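**Return shipping on parts orders: who pays?**

**dunmore_k** (October 2023)
Ordered a replacement gasket from Surketell and got the wrong size. They'll swap it, but they want me to cover postage back. The part cost less than the label. Is that normal?

**pell17**
Normal for them. Zuvarik sends a prepaid label if the mistake was theirs. Ask again and quote the part number from your order.

**Olszewski_fan**
Disagree. Surketell refunded my postage in September. I had to send two emails, but it was paid within four days.

**pell17**
Two emails is two too many when they packed the wrong item.

**dunmore_k**
The part number on my order is right. The bag has a different one printed on it.

**gravelroad**
Then it's their error and you shouldn't pay. Take a photo of the bag next to the packing slip before you mail anything. I buy from Manaditz now, mostly for the return policy.

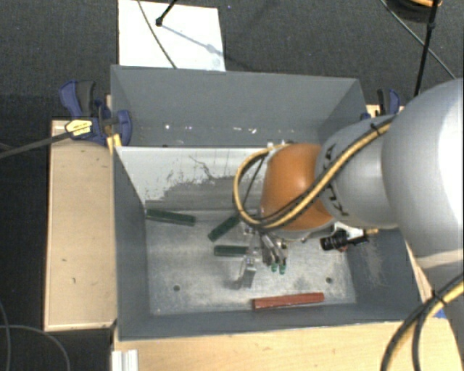
Their prices are a little higher and shipping is slower. I still come out ahead over a year of small orders.

**Olszewski_fan**
Manaditz charges a restocking fee on opened bags, so check that first.

**gravelroad**
Only if you ordered wrong.

**dunmore_k**
Sent them the photos. Waiting on a reply.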